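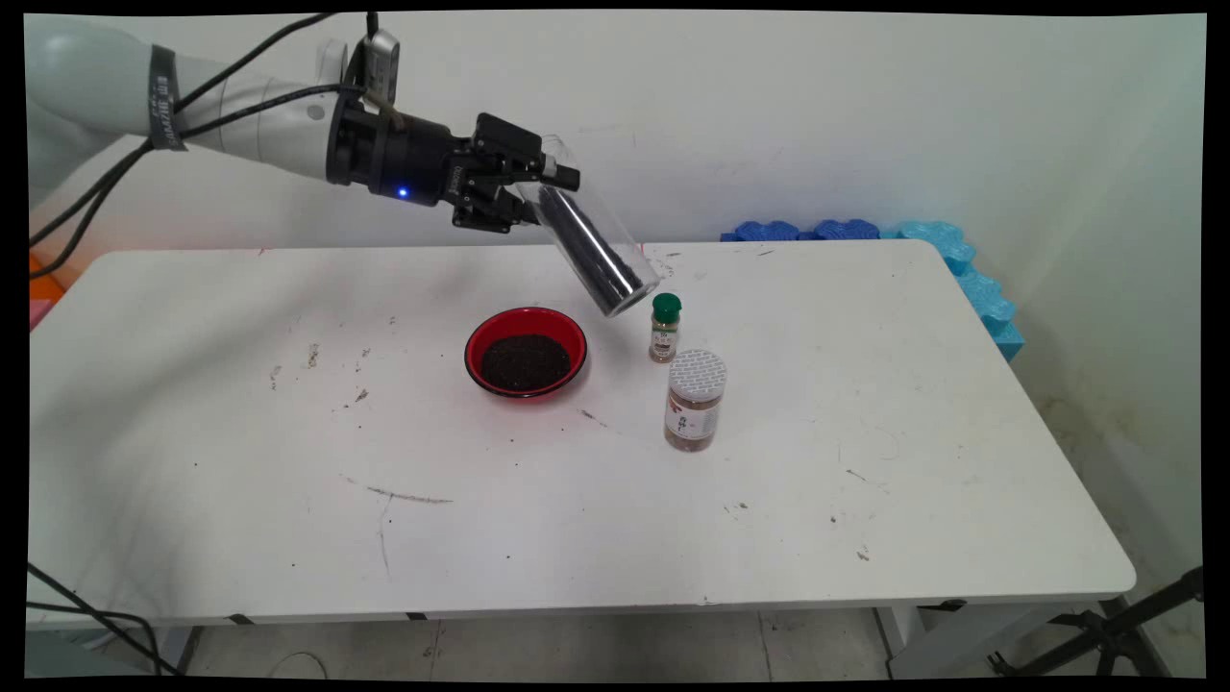

Dry Goods and Seasonings is a collection of records about the handling of loose kitchen ingredients at table height: decanting, heaping, refilling, capping and putting back. It was prepared by the Gerkano kitchen studies group and covers the ordinary containers in which such ingredients are kept, together with the bowls into which they are poured. Dark granular contents are a recurring case. A heap of them in a glossy red bowl reads clearly against a white table, while the same kind of material inside a clear plastic cylinder is seen mainly as a dark mass along the wall of the container. Small jars with a green screw cap or a white perforated shaker lid stand close by in such arrangements, and are annotated whether or not they are used.

Name and version

The collection is called Dry Goods and Seasonings, release 3. It replaces release 2, which should no longer be used for new work. Release 1 was circulated internally and has no public documentation.

Summary of contents

The release holds 1092 records. Each record consists of one still picture, one annotation file and one line in the index. The records are grouped into 23 table layouts. A layout is a starting arrangement of containers on a table, and a record belongs to the layout from which its arrangement was developed, even where items have since been moved.

There are 7 container classes:

Bowl. Any open, round vessel wider than it is deep.
Screw-cap jar. A small jar closed by a threaded cap of any colour.
Shaker jar. A jar with a perforated lid, whatever its height.
Clear cylinder. A transparent upright container, open or closed, without a handle.
Tub. A shallow container with a press-on lid.
Packet. Paper or film packaging, sealed or folded over.
Spoon or scoop. Included as a container when it carries an ingredient, and otherwise recorded as a utensil.

Contents are described separately from containers. The permitted values are granular, powder, leaf, whole, mixed, empty and not determined. Colour is entered in plain words, such as dark brown, tan or pale green.

How contents are named

Annotators were instructed to record what could be established by looking, and to leave the ingredient name blank in all other cases. A dark heap in a bowl may be seeds, coffee grounds or something else of similar grain, and the field for contents should then read "granular, dark" and nothing further. This rule was adopted in release 2 after a review showed that different annotators had given four different names to the same ingredient.

Where a jar carries a label that can be read in full, the wording is transcribed in the label field in its original language. Partly legible labels are marked as present and unread. Label colours are noted in either case, as they help in following a jar from one record to the next within a layout. A label does not override the appearance of the contents. Jars in a working kitchen are refilled, and the wording on the outside is treated as a property of the jar only.

Brown and tan powders present the greatest difficulty. Several ground spices are alike in colour and texture when seen through clear sides, and the tint of the container alters them further. Users who need reliable ingredient names should restrict themselves to the subset marked "confirmed", for which the studio's purchasing list was consulted.

Condition of surfaces

Tables were wiped between layouts but were not refinished or replaced. Scratches, stains, specks and smudges therefore appear in many records. They have not been retouched. A separate surface note is provided for each layout, giving the general state of the table top and the position of any long marks that might be taken for a thread, a hair or a spill.

Spilled material is annotated only where it can be distinguished from wear. A scatter of small dark specks on a white table may be residue from an earlier layout, damage to the coating or fresh spillage, and annotators were asked to use the value "undetermined" freely. In the present release that value is common, and users should not read it as "clean".

Annotation fields

Each annotation file contains the following fields.

layout: the identifier of the table layout.
container_class: one of the seven classes listed earlier.
container_colour: the colour of the body, or "clear".
closure: none, screw cap, perforated lid, press-on lid, folded.
closure_colour: in plain words.
contents_form: one of the permitted values.
contents_colour: in plain words.
orientation: upright, tilted, on its side, inverted.
opening: whether the open end faces upward, sideways or downward.
label: absent, present and read, or present and unread.
surface_note: a reference to the note for the layout.
remarks: free text, in English.

The orientation and opening fields are to be read together. A tilted cylinder with its open end lower than its base may still hold all of its contents, and the two fields do not assert that anything is being poured. A third field, transfer, was used for that purpose in release 2. It was withdrawn - a single picture rarely settles the matter - and any script that depends on it will need to be amended.

Layouts and their history

The earliest layouts were drawn up by Pavliuk, a catering supplier whose stockroom staff advised on the containers in general use. These consist mostly of tubs and packets. The Hatetti layouts were added later and concentrate on small jars and bowls, with two or more jars placed near a bowl at unequal distances. The remaining layouts were assembled at Gerkano from items already in the studio cupboards, and are less regular than the others. Some include a chipped saucer, a tea towel or a chopping board.

Jars are placed by hand and their spacing was not measured. In a number of layouts a slender jar and a squat one stand close together, so that one partly hides the other from certain positions. The hidden item is annotated if any part of it can be seen, with the word "occluded" in the remarks.

Intended uses

The collection is suitable for studies of how loose ingredients are stored and presented on a work surface, for the preparation of kitchen inventories from pictures, for teaching the vocabulary of containers and closures, and for checking whether a description of a table has kept bowls, jars and contents distinct.

It is also used by Girner in the design of storage racks. The questions put to it there concern lid diameters and the proportions of squat and slender jars, and the records give only an approximate answer to either. Dimensions are not supplied and should not be inferred from the pictures.

Uses that are not recommended

The records should not be relied upon for identifying allergens, for judging whether an ingredient is fit to eat, or for estimating weight or volume. A heap in a bowl can appear larger or smaller according to the depth of the bowl, and the base is seldom visible beneath it. The collection should not be used to assess the hygiene of any kitchen.

Known limitations

Shaker jars are over-represented in comparison with an ordinary household cupboard. Leaf ingredients are few. Black and very dark brown contents lose detail, and the line between the two colours was drawn differently by different annotators; the value "brown-black" was introduced to reduce this and has not yet been applied to every layout.

Glossy bowls reflect nearby objects, and a small number of reflections were annotated as separate items in release 2. Those found have been removed. White lids on white tables are sometimes outlined too generously, particularly where the holes in the lid lie close to its edge.

The remarks field has not been edited for consistency. It contains abbreviations, including "s.c." for screw cap and "perf." for perforated lid.

Changes in this release

Container classes reduced from nine to seven, with "bottle" and "tin" withdrawn for lack of records.
The transfer field removed.
Surface notes rewritten for all layouts.
Duplicate index lines deleted.
Spelling of colour names brought into line with the guide supplied in the notes folder.

Folder arrangement

pictures: still pictures, grouped by layout.
annotations: one file for each picture, bearing the same base name.
notes: surface notes, the colour guide and the purchasing list.
index: a single table of all records.

Corrections

Corrections should be sent to the Gerkano records desk with the layout identifier, the base name of the file and the field concerned. Proposed ingredient names are considered only when accompanied by evidence from the purchasing list. Accepted corrections are entered at the next release, and the published files are not altered in the meantime.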